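Trikots waschen, ohne dass die Rückennummer abreist
Haushaltstipps für Leute, die Football schauen, und für alle, die hinterher aufräumen

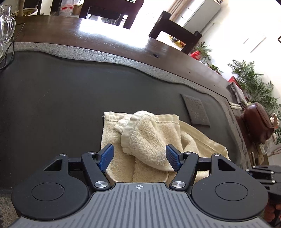 Zuletzt geändert: November, kurz nach 23 Uhr, drittes Viertel

Ein Footballtrikot ist ein Kleidungsstück, das für Männer mit Schulterpolstern entworfen wurde und überwiegend von Menschen mit Chipstüte getragen wird. Entsprechend sehen die Flecken aus. Grasspuren findet man selten, Käsesauce dafür in Lagen, an denen man den Verlauf der Saison ablesen kann.

Vor dem Waschen

Trikot auf links drehen. Immer. Wer das vergisst, wäscht die Nummer und nebenbei das Trikot. Aufgebügelte Ziffern mögen weder Reibung noch Reißverschlüsse, also bleibt die Jeans draußen, auch wenn die Trommel noch so leer aussieht. Handtücher ebenfalls: Sie fusseln, und Frottee auf Mesh gibt einen Belag, den man bis zu den Play-offs abzupft.

Guacamole mit einem Löffelrücken abheben, nicht reiben. Danach ein Tropfen Spülmittel, zehn Minuten Geduld, kaltes Wasser von der Rückseite durch den Stoff laufen lassen. Bei Barbecuesauce dasselbe, nur mit weniger Hoffnung. Ich nehme für die hartnäckigen Fälle Gallseife von Moser, weil sie im Laden um die Ecke steht und riecht, als würde sie sich Mühe geben.

In der Maschine

30 Grad, Feinwäsche, Flüssigwaschmittel. Kein Weichspüler, auch keiner mit dem Duft »Bergmorgen«. Er legt sich auf die Faser, und das Trikot atmet danach ungefähr so gut wie der Trainer der unterlegenen Mannschaft bei der Pressekonferenz. Mein Schleudergang läuft mit 1000 Umdrehungen, das ist schon das Äußerste. Bei bestickten Namen gehe ich auf die niedrigste Stufe, die meine alte Darnis anbietet, und höre ihr beim Nachdenken zu.

Ganz neue Trikots in Rot oder Dunkelblau die ersten Male allein waschen. Ich besitze seit letzter Saison sieben Paar Socken in Altrosa und weiß, wovon ich rede.

Trocknen

Auf den Bügel, auf links, in den Schatten. Der Trockner ist für Trikots, was die Nachspielpause für die Kondition ist. Auch die Heizung scheidet aus, es sei denn, man möchte die Rückennummer künftig auf dem Heizkörper tragen. Löst sich eine Ecke, hilft ein Stück Backpapier und ein mäßig warmes Bügeleisen ohne Dampf, kurz aufdrücken, abkühlen lassen, erst dann nachsehen. Am Waschetikett steht vorher, ob der Stoff das überhaupt mitmacht.

Das Sofa

Zum Trikot gehört das Sofa, leider. Meines ist ein Modell Tulldale mit abnehmbaren Bezügen, die sich hervorragend abnehmen und nur unter Flüchen wieder aufziehen lassen. Tipp: leicht feucht aufziehen, dann gibt der Stoff nach. Gekostet hat es im Ausverkauf 631 Euro, und seitdem liegt bei jedem Spiel eine alte Decke darüber. Biergläser stehen auf dem Boden, links vom Fuß, mit dem man nicht aufspringt.

Krümel aus den Ritzen holt die Fugendüse mit einem Nylonstrumpf darüber. So bleiben Münzen, Ohrringe und der Deckel der Fernbedienung im Strumpf hängen statt im Beutel.

Geruch

Essig ins Weichspülerfach, einen kleinen Schuss, nicht jede Woche, den Dichtungen zuliebe. Wer abergläubisch ist und das Trikot während einer Siegesserie nicht wäscht, hängt es über Nacht auf den Balkon. Und schließt die Tür.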